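Home & Community | Kitchen and Table

The Second Life of the Disposable Spoon

Every shared kitchen has a drawer that will not close. In the building operated by the Ashby Community Dining Program, that drawer was the third one down beside the sink, and it held plastic spoons. They had come in with takeout orders, with catered lunches, with birthday cakes and with bulk packs bought in a hurry before an event. When the program reviewed its supply budget last spring, it found that it was still buying spoons at a rate of 400 a month while the drawer remained full.

The review led to a modest change in practice that has since been adopted at the program's second kitchen, on Bremon Street. Spoons are now sorted before they are stored. Clean, unused pieces are separated by size and placed in clear boxes on an open shelf, where staff can see what is on hand before a new order is placed. The program describes the measure as routine housekeeping, and it has asked other shared kitchens in the area to consider it.

Plastic tableware is easy to overlook because each piece costs so little. A spoon is rarely entered in an inventory, and it is seldom missed. Over a year, however, a kitchen that serves lunch and an evening meal can go through a considerable number. The Ashby kitchen had placed a standing order for 2000 spoons, delivered in cartons, and the cartons were often opened before the previous ones were finished. Partly used sleeves were then pushed to the back of a cabinet, where they split and spilled.

Sorting takes place on a table cleared for the purpose. The spoons are laid out side by side with the bowls facing the same way, so that differences in size and shade can be seen before anything is put into a box. Pieces that are cracked, stained or of uncertain history are set aside and are not returned to service.
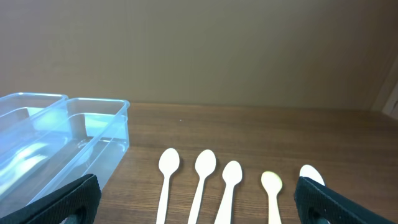
White plastic spoons set out on a wooden tabletop beside two clear, open-topped boxes.

Size matters more than might be expected. A full-size spoon is suited to soup, stew and cereal, while a smaller one is meant for yogurt, pudding or ice cream. When the two are mixed, diners reach into the container and take several before finding the one they want, and the extras are generally thrown away. Keeping the small spoons apart has reduced that kind of loss at both locations.

Color is a lesser concern. White spoons from different suppliers seldom match exactly, and some have a cream tone beside a brighter piece. The program's guidance permits different shades to be stored together, provided that the size is the same. A matched set is kept in reserve for formal occasions, such as the annual supper in May.

The choice of box was given some thought. Lidded tubs were tried first and were abandoned within a few weeks, as the lids were left off and then lost. The kitchens also tried a divided tray from Kalero, which kept the spoons in good order but held too few of them for a busy service. Open boxes of clear plastic proved simpler. They can be lifted down with one hand, washed with the rest of the dishes, and checked from across the room. The trade-off is that an open box collects dust, and the guidance therefore calls for the shelf to be wiped and the boxes emptied and washed every 7 days.

Handling is addressed in the same document. Hands are to be washed and gloves worn throughout. Spoons are picked up by the handle only, and they are placed in the box with all handles pointing in one direction, so that the next person does not touch the part that goes into the mouth. A spoon that falls to the floor is discarded.

The program has not set a date for ending its use of plastic tableware. Metal flatware is already provided at seated meals, and the Inton Room, which seats the largest groups, has used it exclusively for two years. Plastic remains in use for meals that leave the building. For those, the kitchens now include a spoon only when one is requested, a step that requires a single additional line on the order form.

Kitchens that wish to review their own supplies may request the program's one-page storage guide at the Ashby front desk, weekday mornings from 9 until noon. Copies are also posted inside the pantry door on Bremon Street.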